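# Can a machine do the chores yet? The Brumeck arm and teaching kit, reviewed

Thu 31 July

I run the back office and the packing room for Flernthorpe, a small mail-order business that sells table linens, aprons and dish towels. We have one long packing bench, a break room with a sink, and a laundry machine for returns that come back wrinkled. In March we bought the Brumeck bench arm along with its teaching kit. This review covers what we asked it to do, what it did, and whether I would spend the money again.

We paid 3,020 dollars for the kit with one arm and two hand-held grippers. There is a cheaper package with a single gripper for 2,000 dollars. Shipping was extra, and so was the clamp plate, which should have been in the box.

## What it is

The arm bolts or clamps to the edge of a table. It has a two-finger gripper on the end. You don't write code for it. You pick up one of the hand-held grippers, do the job yourself with it, and do it again and again until the software has enough runs to learn from. Brumeck suggests 50 runs for a simple job. The runs upload overnight and the next day you get a "skill" that you can load onto the arm.

The hand grippers are the part you will spend the most time with, so I'll start there.

They are heavier than I expected. For ten minutes they are fine. After half an hour the forearm starts to ache, and my coworker Selamawit Degefa, who has smaller hands than I do, found the trigger too far from the grip. She switched hands often and it shows in her runs, which the software scored lower than mine. There is no size adjustment. Brumeck told me by email that a smaller handle is planned and gave no date.

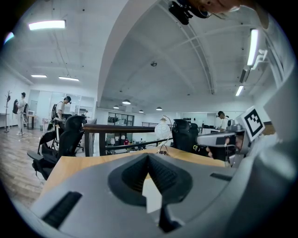
The other problem with working through a gripper is that you lose your fingertips. Folding a dish towel by hand takes me a few seconds and I don't look at it. Folding one with two stiff fingers on the end of a handle means chasing the corner across the table. You learn quickly which parts of a job depend on touch. Peeling one sheet of tissue off a stack is nearly all touch, and we never got a good set of runs for it.

Setup took an afternoon. The printed guide covers the clamp and the power supply and then sends you to a website. The calibration step failed twice for us until we pulled the blinds on the side window. After that it passed every time. The guide does not mention sunlight.

## The jobs we tried

### Putting folded towels into mailing bags

This was the reason for buying it. The towel is already folded, the bag is already open in a wire holder, and the arm picks up one and puts it in the other.

It can do this. It is slower than a person by a wide margin, but it keeps going through lunch. When the towel is thick and the fold is square, it rarely misses. Thin cotton towels droop between the fingers and catch on the lip of the bag. When that happens the arm does not notice. It lets go, the towel lands on the bench, and the arm goes back for the next one.

We ended up using it for the heavy waffle towels only. A person still has to open the bags and set them in the holder, seal them, and put the label on. That leaves the arm with the easiest third of the job.

### Folding

No. I gave this three full sets of runs, on a plain square napkin, always the same color, always starting flat. The first fold came out acceptable more often than I thought it would. The second fold was a mess nearly every time. If the napkin started out rumpled, the arm pinched at the middle and dragged it around.

I know there are videos of robots folding shirts. I can only say what this one did on our bench.

### Clearing mugs in the break room

Berhanu Wolde, who looks after our shipping software, wanted to try this one, and he was patient with it. He clamped the arm to the counter next to the sink and taught it to move mugs from a tray to the top rack of the dishwasher.

With our plain white mugs it worked well enough that people stopped to watch. It takes them by the rim, turns them over and sets them down. It had trouble as soon as somebody left a spoon in one. It also can't tell an empty mug from one with an inch of coffee in it, and it turned one of those over above the counter. We went back to doing it ourselves after a week. Loading the tray for the arm took as long as loading the dishwasher.

### Wiping the bench

This surprised me. I expected the arm to push a cloth around with no pressure, and it did a decent job. It follows the same path each time and covers everything within reach. It won't go back over a sticky spot, and it will push crumbs to the far edge and leave them in a line. For dust and lint, which is most of what we have, that is fine. We still use this skill at the end of the day.

### Sorting returns

We tried to have it sort returned items into two bins, one for sealed bags and one for opened. It got the sealed ones right. Opened bags come back in every possible state, and it treated many of them as sealed. I would not trust it with anything that ends in a refund.

## Noise, safety and space

The arm is quiet. There is a whine when it lifts and a click from the fingers. You can hold a phone call next to it.

It stops when you bump it, and it stopped every time I tested this with my arm. Restarting means walking to the laptop and pressing a button on screen. There should be a button on the base. The red stop switch comes on a short cord, and I would pay for a longer one.

It takes up more of the bench than the spec sheet suggests. The base is small, but you have to keep the whole sweep of the arm clear, and on a shared table that means one less person packing next to it.

## Software and support

The laptop program is plain and mostly clear. You can watch each run back and throw out the bad ones, and you should. Our towel skill improved a good deal after I removed the runs where I had dropped something or paused to talk.

The overnight wait is the worst part. You record in the afternoon, go home, and find out in the morning that the skill doesn't work. Then you guess at why. There is no report that says "not enough runs with the bag tilted" or anything like it. You get a score out of 100 and that's all.

Support answered all of my emails, usually the next working day. The answers were polite and more often than not told me to record more runs.

There is a yearly fee for the software after the first year. It is in the order terms but not on the product page, so check it before you buy.

## How it compares

Before this we borrowed a Flevberg bagging unit for a few weeks. It is not a robot arm. It opens a bag with a puff of air, you drop the item in, and it seals the bag. It does one thing and does it quickly, and it doesn't need to be taught. If your whole problem is bagging, look at something like that first.

I also had a quote from Onyshchenko for a larger arm with installation included. They were straightforward with me. They asked for samples of our thin towels, tried them, and said they would not promise a result. I thought better of them for it, but the price was well out of our range.

## Would I buy it again

For our packing room, no. It saves us some lifting on the waffle towels and it wipes the bench. Against that, I put in many evenings of recording, and someone has to stay near it in case a towel goes on the floor.

I could see it working for a shop that handles one stiff item all day, such as boxed candles or jars, where the item always arrives the same way up. I would buy the single-gripper package in that case. We used the second gripper only so that two of us could record at once, and we didn't do that often.

For a home, I can't recommend it at all. Chores at home change too much from one day to the next. A kitchen counter is never laid out the same way twice, and this arm needs it to be.

I'd give it 50 out of 100. The hardware is solid and has not broken. The software needs to tell you what went wrong, and the handles need to come in two sizes.

**Good:** quiet, stops reliably when touched, no coding, steady with thick or rigid items.

**Bad:** heavy hand grippers, overnight wait for each skill, poor with thin cloth, clamp plate sold separately, yearly fee easy to miss.

If anyone has taught one to separate tissue paper, I would like to know how many runs it took and what was on the fingertips. We tried the rubber covers that Brumeck sells and they made no difference.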